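Rehearsing a tidy-up job in the Trarkik simulator

At Cultholm, arm jobs are rehearsed on screen before the day shift gets them. Load the room and open the gripper fully.
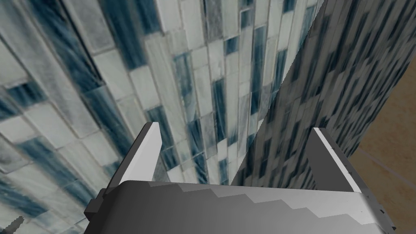
Set the speed to 16 and save. Operators used to write 24 steps by hand; now they check the run and sign it off.

Next, switch to the wide view and choose a drawer by color.

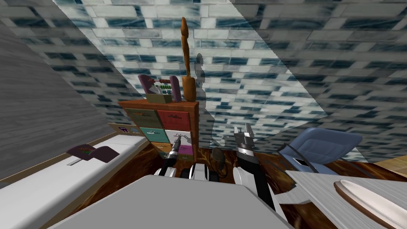 Log any stop under your own shift. If a run passes 147 seconds, send it back to the planning desk.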